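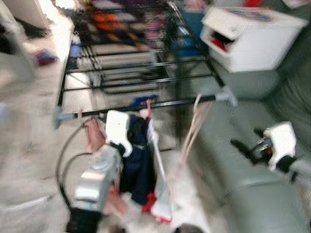
Slide 1. Black metal drying rack in use: colored items over the upper rows, navy garment on the front crossbar.

Filed under: Home & Housing > Laundry > Talks and Handouts

Drying Indoors on a Folding Rack
Speaker notes, Rhiannon Craddock
Gurnorport Housing Skills Day, December 30, 2018

Slide 1 – opening

Leave the slide up while people sit down. Start on the rack itself.

Point out the layout of the bars. They run parallel, left to right, in rows one behind another. The front crossbar is the lowest of them and has a gray end cap at each end. Orange, purple and pink, and blue items are on the upper rows. The navy garment on the front bar hangs long and crumpled.

Say: most of this talk is about the difference between the fold over the bar and the fabric below it. Drying time for a load is set by the slowest item, and the slowest item is usually slow in one place only.

State the scope. Racks indoors, no tumble dryer, ordinary rooms. Outdoor lines and heated racks are covered in the July handout from Arnlow. Copies are by the door.

Slide 2 – where the water goes

A load comes out of the washer holding water. All of it that does not drip ends up in the air of the room. The working figure for this talk is 2,000 grams per load after a full spin. Write it on the board and leave it there.

Three things control the rate: temperature of the air, moisture already in the air, and movement of air across the fabric. People adjust the first and forget the other two. A warm closed room slows down as the air fills up with moisture. A cooler room with a window open an inch on a dry day will often beat it.

Mention spin speed here. An extra spin cycle costs a few minutes and removes water mechanically. Evaporating the same water takes hours of room air. Delicates excepted.

If asked about dehumidifiers: yes, they work, door closed, window closed. Put the unit on the floor with its outlet toward the rack. Do not run one with the window open.

Slide 3 – the Urthorpe log

We asked 115 households in Urthorpe to keep a drying log. Each entry gave the item, bar position, start time, and the time it was judged dry by hand. Judging by hand is a weak method. Say so before somebody else does.

Results in order of usefulness:

Items folded at the midpoint over one bar took longest. The fold was the last part to dry in nearly all entries.

Items spread over two bars finished earlier. The effect was largest for sweatshirts and jeans and small for T-shirts.

Items on the lowest bar finished later than the same kind of item higher up. We did not measure air speed, so the cause is open. Crowding is the likely one, as lower bars tend to get the heavy things last, when space is short.

Do not go through the table row by row. It is in the handout.

Slide 4 – loading order

Thick items first, while the rack is still empty. Most people load in the order things come out of the basket, and the last heavy item then goes wherever there is a bar left.

Order for a standard mixed load:

1. Sweatshirts, jeans, towels. Two bars each, outer rows.
2. Shirts and pajamas. One bar each, hem over the bar, the longer side toward the open room.
3. Underwear and socks. Inner rows, single layer.
4. Anything with straps. See the next slide.

Gap between neighboring garments: a hand's width for thick items, two fingers for thin ones. If the gaps cannot be kept, the load is too large for the rack. Split it.

Question that always comes up – can items overlap at the edges? They can, but the overlap then dries like a fold. Shift them once after an hour or two.

Slide 5 – straps, ties and cords

Go back to slide 1 briefly. There is a reddish-pink strap to the left of the navy garment and a pale pink one that drops on a long diagonal from the front bar. Straps hanging down among garments are common on any full rack and cause two problems.

First, they tangle. Lifting one item pulls another off the bar. Second, on a folding rack they can get into the hinge when the rack is closed. The Eynon repair bench sees cords wrapped around leg pivots on a regular basis, and the cord generally has to be cut.

Procedure: clip or button straps to themselves before hanging. Loop long ones once over the same bar as the garment. Before folding the rack, run a hand along the underside of every bar.

Slide 6 – shaking out and smoothing

Short demonstration. Use the two towels in the blue bag.

Towel A: straight from the bag onto the bar. Towel B: hold by two corners, snap twice, hang with the edges level. Pass both around after the break so people can feel the difference in the pile.

Crumpling matters because the inner surfaces of a crease have little air contact. A garment hung as a bunched vertical mass has the same water in it and much less exposed surface. Smoothing takes a few seconds per item. For long garments, take hold near the bar with one hand and draw down the length with the other. Then open the hem so the front and back are apart.

Turn pockets out. Turn waistbands out on anything lined. Unroll sleeves.

Slide 7 – load and stability

Racks are rated by total weight, usually stated on a label near the hinge. Few people in the log could find the label. Wet weight is the number that counts.

Even loading side to side. Even loading front to back. A wet pair of jeans on the front crossbar puts its weight well outside the legs on some designs, and a light rack will tip toward the user when the next item is pulled off. Put a counterpart on the rear bar first, or move the jeans up and in.

End caps: check them. They cover the cut end of the tube, and a missing cap leaves an edge that snags knitwear. It also lets water into the tube. On steel that means rust inside, then brown marks on pale fabric. Replacement caps are sold by tube diameter. Measure the outside. The Eynon bench keeps a tray of about 200 in mixed sizes and will fit one while you wait.

Coated bars: wipe with a damp cloth every few loads. Detergent residue collects on the top surface. If the coating has chipped, wrap the spot with tape and keep white items off it until the rack is replaced.

Slide 8 – position in the room

Keep at least a foot from the wall on the long side. Closer than that, the wall side dries late and the wall takes up moisture. Avoid outside walls in winter.

Furniture. A rack pushed against a couch loses air flow on that side up to the height of the seat, and hems end up lying on the upholstery. Pull it clear by the length of a forearm. The same goes for beds and curtains.

Radiators: beside, never over. A rack standing over a radiator heats the lowest row hard and blocks heat to the rest of the room.

Turn the rack around once, halfway through. It is quicker than turning the clothes.

Slide 9 – taking down

Check the fold, the waistband and the underarm seam. If those three are dry, the item is dry. Cool fabric often feels damp, so hold it for a few seconds before deciding.

Take down from the top. Fold as you go and keep two piles, dry and nearly dry. Nearly dry items go back on with double spacing, flipped so that the old fold hangs free. They should not go in a drawer for the night.

Questions

Allow ten minutes. Expected topics:

Musty smell. Usually slow drying, sometimes the washer seal. Ask how long the load takes. More than a day points to the room or the spacing.

Fabric softener. Out of scope. Refer to the Arnlow handout, page 2.

Ceiling racks. Good air, awkward access. Same rules on spacing – the fold is still the slow part.

Fan placement. Low, aimed along the bars so that air passes between garments. Aimed across them, it dries the first row and little else.

Collect the towels before leaving. Projector cable goes back to the front desk.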